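Horizontal siding

Horizontal siding is an outer wall covering made of long boards or panels fixed across the face of a building, with each course lapping over or slotting into the one below. In Britain it is usually called weatherboarding, in North America clapboard or simply siding. Its stated purpose is to shed rain. How much of the rain it sheds, and how much is dealt with by whatever lies behind it, is a question that sellers of the product tend to answer in their own favour.

Terms

The words used for this kind of wall are loose. "Weatherboard" may mean any board on an outside wall, or only one with a tapered section. "Clapboard" once meant a split piece of oak used for barrels and panelling, and some writers still object to its use for sawn softwood. "Shiplap" has a fairly fixed meaning in joinery (a board with a rebate cut along each long edge) but in shops it is applied to almost anything with a groove in it, including sheets for indoor use that would not last a winter outside.

Early history

Overlapping boards on walls are old, and claims about where they were first used should be treated with care. Timber seldom survives in the open for centuries, so most of the evidence comes from building accounts, nail holes in frames and the odd board protected by a later extension.

A date often repeated in local guides is 1589, given as the year in which a mill at Erner was "boarded on the weather side". The source is a single line in a copied account book. Aliki Tzavaras, who compared the copy with other papers from the same estate, pointed out that the entry names neither the mill nor the direction of the boards, and that the word read as "weather" could as easily be "wether", a castrated ram. Her reading has not been generally accepted. The older one has not been proved either.

Materials

Softwood was the usual choice for cheap work, and oak, elm or larch where they were to hand. Later boards have been made from fibre cement, vinyl, aluminium, steel and pressed wood fibre. Many of these are moulded with a grain pattern coarser than that of any planed timber, and the same knot may turn up several times on one wall.

Figures for the working life of each material vary a great deal. A maker's leaflet for the Cunex fibre board gives 40 years. The small print limits this to walls that are sheltered, ventilated, painted on all faces and inspected every year, conditions under which plain larch also does well. Independent figures are scarce, partly because few products stay on sale unchanged for long enough to be followed up.

Profiles and fixing

Plain lapped boards are held by a nail or screw through the lower part of each board, placed so as to miss the one beneath. This lets the timber move. Fixing through both boards is quicker and is a common cause of splitting. Tongued and rebated profiles give a flatter wall but leave less room for error, and drain poorly if the joints are clogged with paint.

Corners are covered with upright trim, mitred, or butted and sealed. Mitres look neat when new.

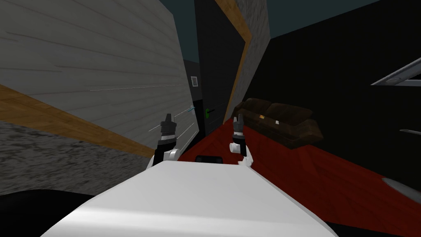 White horizontal siding on a wall (computer rendering).

Colour

White is so closely tied to this kind of wall that it is often described as traditional. The evidence is mixed. Many early boarded buildings were left bare or tarred, and black boarding is still common on barns. Paint scrapings are frequently cited in support of white, but as Pantelis Deligiannis has argued, a scraping shows only what was put on after the last time the wall was stripped. In his survey of 31 boarded cottages, the lowest surviving layer was white on nearly 2 in every three. He declined to draw any conclusion from this, although several paint sellers have since done so for him.

Pale finishes do reflect more sunlight than dark ones, which can reduce movement in the boards. They also show dirt, green growth and rust streaks from nail heads.

Damp and the cavity dispute

Older boarding was often nailed straight to the frame. Current practice in many places is to fix it over battens, leaving a gap for air and drainage. The gap is widely held to be essential. Chrysoula Drakos has questioned this for open sheds and unheated stores, where air passes freely through the wall in any case -- her opponents reply that few such buildings remain unheated for ever. For lived-in houses there is less argument, and trapped damp behind sealed boards is a well-known fault.

Claims that siding "insulates" a house need the same care. A thin board does very little. Any real gain comes from the material placed behind it, and could often be had under a different covering.

Appearance and value

It is sometimes said that new siding pays for itself when a house is sold. Sem Prins examined the usual arguments and found that most compared newly clad houses with neglected ones, leaving out those that had merely been repaired and repainted.

See also: Barge board; Hung tiles; Render; Shingle; Timber frame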